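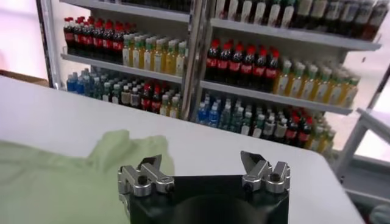

So this is my folder of cleaned-up recipe cards from the Emlow church and village cookbooks. I typed most of them in over one long July, and I keep poking at it when I should be asleep.

## What's in here

- `recipes.csv` – one row per recipe, 2160 rows right now
- `books.csv` – the booklets they came from, 76 of them, with whatever I know about who printed them
- `units.csv` – my cheat sheet for things like "a teacup" and "butter the size of an egg"

Everything is UTF-8. Please don't open it in an old spreadsheet program and save it back, I've lost Kazimiera Domański's ń that way more than once!

## Columns that trip people up

`title` is exactly what was printed, misspellings and all. `title_clean` is me tidying. If you're searching for dumplings, use the second one (there are seven spellings of pierogi in the Zalewska booklet alone, and I love every one).

`oven` is a mess. A lot of the older cards just say "quick oven" or "slow oven", so I left those as text and only filled in `oven_f` when the card gave a number. Radu Jitaru wanted me to guess the rest and we argued over it for a while. I didn't guess.

`contributor` is the name as printed. Plenty of women are listed under their husband's name, and Cecilia Sulemana has been matching them up from old phone books. She's finished the letters A to K, so expect blanks in `contributor_full` after that.

## Known problems

- Two of the Ullik booklets share a cover but have different insides. They're `ullik_a` and `ullik_b`.
- Fractions from the Rakar cards were hard to read – check anything with baking soda before you cook it.
- Lindsay Stubbs's fruitcake is in twice and I haven't decided which one to drop.

## Using it

Take it, print it, cook from it. If you fix a row, send me the row ID and what the page says, and I'll add it to the next batch.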